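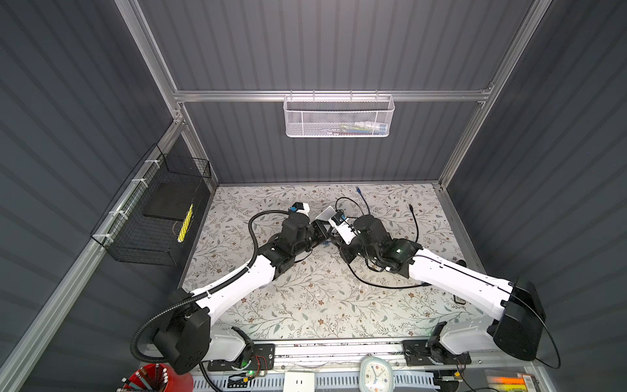 Byung-chul Ahn would not let one into his stockroom yet. A part-timer with a cold and a bad attitude still clears a bench faster, he told a small crowd at the Plundano trade hall on Wednesday, and the part-timer can also answer the phone.

Ahn runs the returns counter at Pusta, a secondhand electronics shop that takes in routers, chargers and a great many cords. He had been asked to speak for ten minutes on whether machines are ready for that kind of work. He took three.

The question came up after Ero, which builds two-armed workstations, said in July that its system could sort and tidy small networking gear "at a level useful to retail." The company put out figures to go with the claim. Over 618 attempts at putting a single item where it belonged, it said, the arms managed the job without help in most cases. It did not say how many "most" was, and a spokesperson did not give a number when asked twice.

Boxes are the easy part. A box has flat sides and keeps its shape when it is squeezed. Cables are another matter. They slide, they catch on whatever is next to them, and pulling one end moves something else at the far side of the table. Anyone who has emptied a junk drawer knows this, and so do the engineers, who have been promising a fix for years. 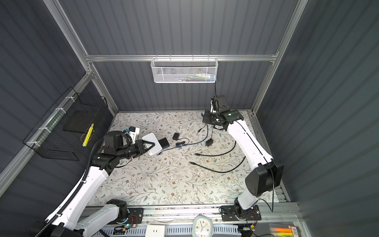

A robot gripper holds a white box among adapters and cables.

Hui-mei Ko, who tests equipment for the retail buyers' group Ng, spent a day with the Ero system last month. She said it was better than the one she tried the year before and still not something she would tell a member to buy.

"It picked up a power brick very nicely," Ko said. "Then it took 26 seconds to decide what to do about the cord. I have a shop full of cords."

Ko also wants to know who does the setting up. In her test, an Ero employee laid out the items before each run and stepped in when a plug got wedged under something. Those minutes were left out of the company's timings. Add them back, she said, and the savings get very thin – on some runs they were gone.

Ero's product lead, Kai-wen Wan, disputes that. He said the hands-on help is part of training and will shrink as the arms see more kinds of clutter. He expects a paid trial in a working store by spring, though he would not name the store or the price.

Home use is further off still. Ero has talked about laundry and kitchen counters in the past, and its sales brochure still shows both. Wan said on Wednesday that there is "no date" for either one.

Of the 31 shop owners who filled in a card at the door, four said they would try a robot for sorting returns in the next year. Ahn was asked whether he was one of them. He said he would wait until it could coil a cable and put a tie on it, and that he would bring the cable.

Contact the newsroom | Copyright, all rights reserved | Back to top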